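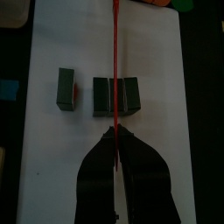

Block Sorting Project: Gallery

Home | Projects | Gallery | Club Nights | Contact

Reading time: 2 minutes

The robotics club at Plordale runs one long project each year, and this year's is block sorting. Members write a program that makes the arm pick up small blocks and set them down side by side in a row. We have 24 members, split into pairs, and each pair gets 60 minutes at the table before handing over. Santosh Chaudhary runs the sessions and Isabelle Gill looks after the code.

Green blocks, Kartha group
Three of the dark green blocks stand in a tight row on the white sheet, with the fourth apart on the left. The two gripper fingers are close together just below the row, and the red line passes over the middle block.

The task
A run starts with four blocks and the arm at its home position. The aim is a row with no gaps wide enough to take a piece of card. Pairs can choose which block to move first, but they have to write the order down before they press start. Changing the order halfway through counts as a new run.

Scoring
Each pair gets 12 runs. A block that is knocked over scores nothing, and one left at an angle scores half. Isabelle keeps the results in a program the older members wrote called Skinidex, which also stores the settings used for each run. Please enter your settings before you leave the table. Several runs in the spring had to be left out of the totals as the grip width was missing.

Results so far
The club has logged 205 runs since the project began. The Kartha group has the best score for straight rows and the Visedus group is the quickest. Most lost points come from the last block, where the open fingers have very little room beside the row. Two pairs now close the gripper early and nudge the block into place from the side, and Santosh has agreed to allow it.

Next
The final runs are in August, starting at 10 in the morning. Families are welcome to watch. Bring a copy of your program on a memory stick, with both names in the file name.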